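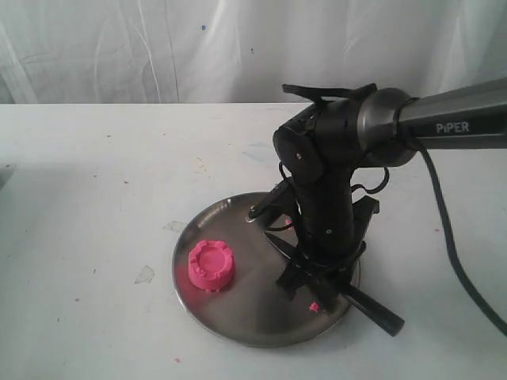
Play sand

Play sand is a loose, grainy material sold for children's use in sandboxes, sand tables and trays. The name covers two groups of products. Natural play sand is washed and screened quarry or river sand. Molding sand, also called indoor sand, is a fine sand coated with a small amount of binder so that it holds a shape without water.

Natural sand

Most natural play sand is made up of quartz grains. After it is dug, the sand is washed to remove clay and silt, dried in a rotating drum and passed through screens. Rounded grains feel softer in the hand, while angular grains lock together and give firmer walls. Builders' sand is usually coarser and may contain sharp pieces, and it can stain clothing.

Damp sand holds together through surface tension. Thin films of water form bridges between the grains and pull them toward one another. Only a little water is needed. When the spaces between the grains fill completely, the bridges disappear and the sand slumps.

The pit at Sumdale supplied sand to school yards in its county before any was packed for retail sale. Its first bags weighed 65 pounds and were sold at the gate.
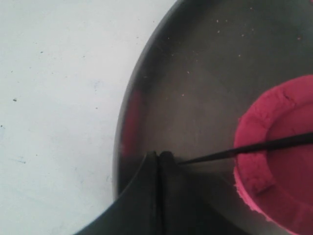
Vol. 4, page 113

Molding sand

In molding sand the work of the water is done by an oil or a silicone polymer. The coating clings to itself more strongly than to skin, and the material can be shaped, broken up and shaped again. Because the binder does not evaporate as water does, the sand stays workable for a long time in open air. Water spoils some types and has little effect on others.

Kernetti sold an early coated sand in tins, in a natural tan color only. Troncoso followed with dyed sand in 5 colors and included a set of cups and rings in each box. Later makers bought the binder ready mixed, often under the trade name Drosilon.

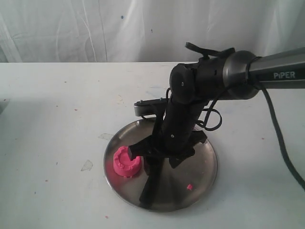 Color

Natural sand ranges from nearly white to reddish brown, depending on how much iron it contains. Colored sand is made by tumbling pale grains with pigment and a fixing agent, then drying them. Poorly fixed color rubs off on hands and light fabrics. Strong pinks, blues and greens are common in molding sand, and mixing several colors in one container gives a dull gray or brown that cannot be separated again.

Shaping

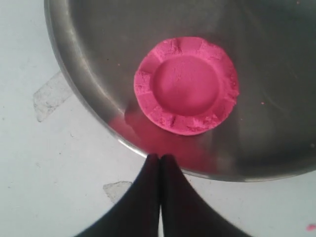

Molded sand keeps its form according to grain size, moisture or binder content, and how firmly it is pressed. Fine grains copy small details, and coarse grains suit large, plain shapes. Low, wide forms stand better than tall, narrow ones. Edges are the weakest part, as the grains there have fewer neighbors to hold them. The same weakness can be seen in other pressed, grainy materials, such as the bright pink disc in the steel bowl, with its slightly uneven, crumbly outline. Tapping a mold before lifting it helps release the contents.

Storage and cleaning

Outdoor sand is kept under a cover to keep out leaves and animals, and is raked to let it dry. Indoor sand is stored in a closed container. Spilled grains are swept up dry.

See also: Sandbox; Sand table; Modeling clay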